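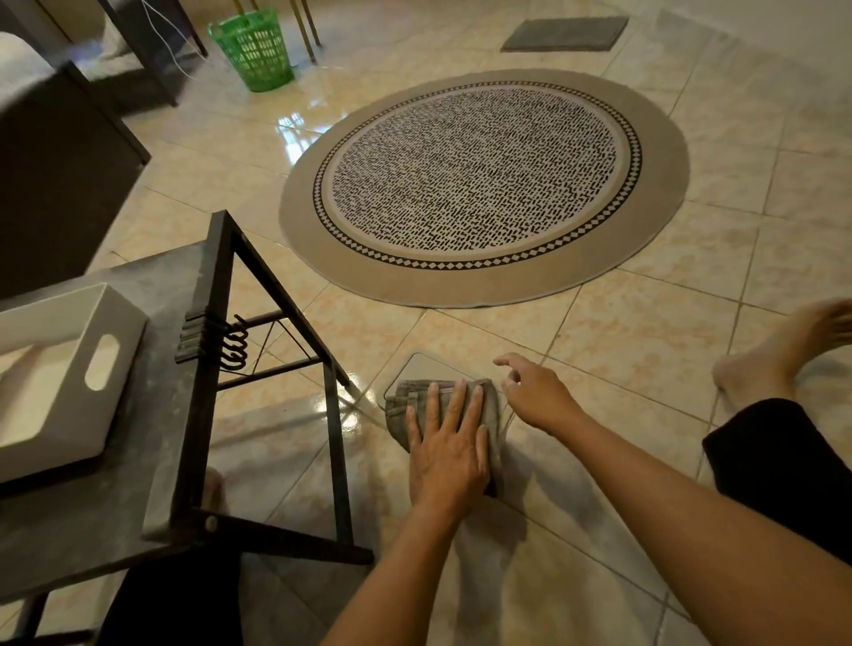 Ketilsson open day, Skokura site
Walk-through safety checklist, home tasks demonstration
Completed the afternoon before doors open. Copy to the Zavumport office.

Visitors booked: 17
Session: August, afternoon only

1. Emergency stop on the Nesto arm reachable from both sides
OK. Pressed twice with the arm moving, stopped both times. The reset key stays with the operator.

2. Barrier distance
Corrected. Floor tape was short on the window side. Moved out to 1000 mm from full reach and measured again at each corner.

3. Speed limit set for demonstration mode
OK. The limit stayed on after a restart. Do not switch modes while visitors are in the room, even if they ask to see it at full speed.

4. Battery charging
Comment. The charger was on the same power strip as the coffee machine. Moved to its own wall outlet. Charging stops before the first group comes in.

5. Cables across walking routes
Open. The cable to the display screen needs a cover from door to stand. Tape alone came up at the last visit.

6. Home tasks area, manual part 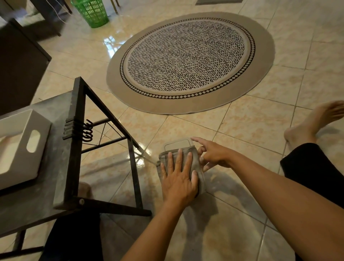 Visitors see each task done by hand before they see Nesto try it, and they tend to crowd in for this part because there is no barrier. One host stands with the group the whole time and keeps a clear strip on all sides of the person doing the task. Cloth folding is done down at floor level, so people at the back will step forward to look. The glossy tiles need to be dry before each group comes in, and the edge of the round rug should be checked for curling since it lies just past the spot where the cloth is handled. The low table on the left has diagonal legs and a thin brace close to the floor - keep visitors from walking in on that side. No leaning on the table and no bags or cups on it.

7. Pinch points on the gripper
OK with comment. The guard is fitted. Visitors may hand objects over only when the operator says the gripper is open and the arm is paused. Children do not hand over objects.

8. Exits and aisles
OK. Both doors open fully. Spare chairs removed from the rear hallway.

9. First aid kit and fire extinguisher
Kit complete. Extinguisher in date, but the sign was behind a banner. Banner lowered.

10. Staffing
2 hosts and one operator for each session. The operator does not answer questions while the arm is powered.

11. Head count in and out
Open. Sign-in sheet printed, but no sign-out column. New sheet needed.

Result: demonstration can go ahead once items 5 and 11 are closed. Recheck items 2 and 6 between groups - tape moves and floors get wet when it rains.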